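春のメイク便り 2024年3月号

ばたばたしてて遅くなりました、すみません。春の新色、やっと揃いました。Ditaのチークとリップ、それからアイカラー。サンプルは先週もう届いてたんですが、棚卸しと重なって開ける暇がなく。昨夜まとめて試しました。

まずチーク。練りタイプ、2色。あんず色とくすんだローズ。個人的にはあんずの方。指でとって頬骨の少し上、ぽんぽんと置いてから外側へぼかすだけ。ブラシいりません。ファンデの後、粉の前に。粉の後だとムラになります(やりました)。ローズは見た目より濃く出るので、手の甲で一度落としてから。肌が黄みの方だとやや沈むかも。店頭で試してから決めてください。

リップは5色展開。去年10月に出た秋のシリーズと同じ処方、軽めのバーム質感です。つやは控えめ、乾くとほぼセミマット。飲み物には正直あまり強くない。お昼に塗り直し前提で。いちばん問い合わせが多いのは31番、赤みのベージュ。前に廃番になった「シナモンミルク」を探してた方、近いです。まったく同じではないけど、近い。若干ピンク寄り。 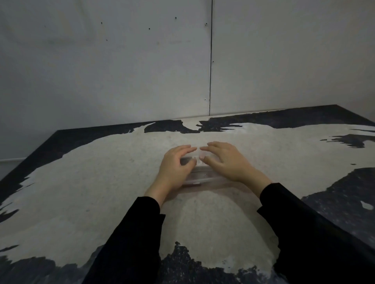
この記事は約3分で読めます

アイカラーは単色のみ、パレットはなし。ここはちょっと残念。ただ粉が細かくて、まぶたにのせたときの粉飛びが少ないです。締め色のこげ茶は目尻だけ、細く。上まぶた全体に入れると急に秋っぽくなるので注意。ラメ入りのシャンパンは下まぶたの中央に少し。コンタクトの方はラメが気になるかもしれないので、つや感だけの方のベージュをおすすめしてます。

それとKirncombeのクレンジングバーム、再入荷。前回すぐなくなってしまい、ご迷惑おかけしました。今回は多めに発注したのでしばらくは大丈夫なはず。使い方の質問が多いので書いておくと、乾いた手、乾いた顔で。お風呂の中で使いたい方は顔の水気をタオルで拭いてから。なじんだら少量のぬるま湯で白く乳化させて、それから流す。乳化を飛ばすとぬるつきが残ります。マスカラはフィルムタイプなら先にお湯で落とした方が早いです。

Droltovの化粧水は、次のロットからポンプ式に変わるとのこと。中身は同じ、値段も同じと聞いてます。詰め替えは今のボトルにも使えまます。今の蓋の方が好きという方はお早めに、在庫分で終わりです。

メイク相談の枠、今月は酒井源司が担当。眉の描き直しが得意なので眉で悩んでる方はぜひ。普段お使いのポーチごと持ってきてください、手持ちのもので組み立てます。新しく買う必要はありません。お電話かお店で予約を。シマダ店は駐車場が工事中なので、なるべく電車で。

春のキャンペーンは31日まで。Ditaの商品を2点以上お買い上げで、リップのミニサイズをひとつ。色は選べません、ごめんなさい。なくなり次第終了です。メールでのお取り置きも受けてますが、返信が翌日になることがあります。お急ぎなら電話が確実。

花粉で目のまわりが荒れてる方も多いと思います。そういう日はアイメイクお休みして、眉とリップだけで十分。こすらないのが一番なので、クレンジングも目元は軽いもので。敏感になってる時期の新しい化粧品は、できれば腕の内側で試してから。

次号は日焼け止めの話を書く予定です。塗り直しのやり方、知りたいことがあれば店頭で声かけてください。

お問い合わせ | 配信停止 | © 2024 シマダ化粧品店 | ページの先頭へ戻る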